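Stirnico handheld gripper kit for cloth and small packages – worth it for a home setup?

Posted by Yatziri Ocampo in Grippers & Data Kits

Hi all! I've been going back and forth on the Stirnico handheld kit for a month now and I need somebody to talk me into it or out of it. What I want is a two-finger gripper I can hold in my hand, with its own camera, so I can record demos at home and train my little arm on them later. The arm is a secondhand Sisteck that lives in my garage and it's fine, it does what I ask, but teleoperating it is miserable and I get maybe 15 usable demos before I want to throw the controller across the yard.

My tasks are all soft or awkward stuff. Picking up fabric scraps, putting small pouches in a box, moving wrapped gifts from one side of a table to the other. The kit is $1,906 with the camera mount and the software license, and the shop page only shows it picking up wooden blocks and a mug. Blocks I can do already!

So, two things. Does it get hold of thin cloth, or do the fingers just push it around? And how does the camera do when the table is busy – patterned tablecloth, shiny packages, that kind of thing? My place is never going to look like a lab.

Thanks in advance, and please don't tell me to 3D print one, I've been down that road.

Jacinto Ayala
Member, 31 posts

I've had mine since July and I use it for pretty much what you're describing, so I'll try to be useful. Short version: yes for cloth, if the cloth gives you something to grab. A scrap that's twisted or bunched up is easy. You come in low, open wide, close slowly, and the pads do the rest. A single flat layer on another piece of cloth is a different story. I get two layers about as often as I get one, and sometimes I pick up the tablecloth and everything on it starts to travel.

On busy tables, I record in my living room and I've quit clearing up first. You can judge the view for yourself, it's wide enough that you get both fingertips plus most of the table and the wall behind it.

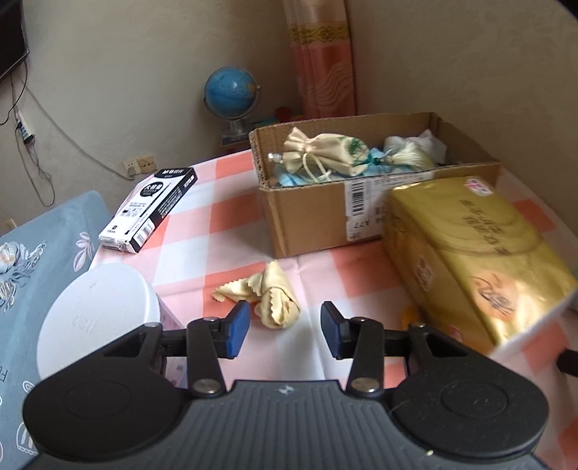 Coming in on the yellow scrap, fingers open. Gold package and cardboard box behind it.

The tracking has held up fine with that checkered cloth. I think the pattern even helps, but don't quote me. The gold foil wrap is what I'd watch out for. When I get a lamp in the wrong spot it glares, and those takes go in the trash. I moved the lamp and stopped worrying about it.

Things I don't love: it gets heavy. After 40 takes my wrist wants a break, and my takes get sloppy well before that. The software also asks you to recalibrate every time you close it, and the manual's page on that is three lines long. Support did answer me the next morning, to be fair.

For pouches with a drawstring, grab the fabric below the neck. I kept going for the cord and it slides right out.

I'd buy it again, but I'd wait for a sale.

rattanakul_fan

Didn't buy the Stirnico, got the Rattanakul one instead. Cheaper, but the fingers don't open as far. Works ok on socks. Can't speak to the camera question because I use my own.

Fidon

If your arm is the older Sisteck, check the wrist adapter before you order anything. Mine needed a different plate and it took forever to get here. The demos you record by hand are only going to help if the gripper on the arm matches the one you're holding, same fingers and same camera position, so budget for the second set. I didn't, and my first batch was useless to me until I bought one.

Also, Yatziri, ask them for the loaner. They sent me one for two weeks and I only paid the shipping. It isn't on the shop page, you have to email.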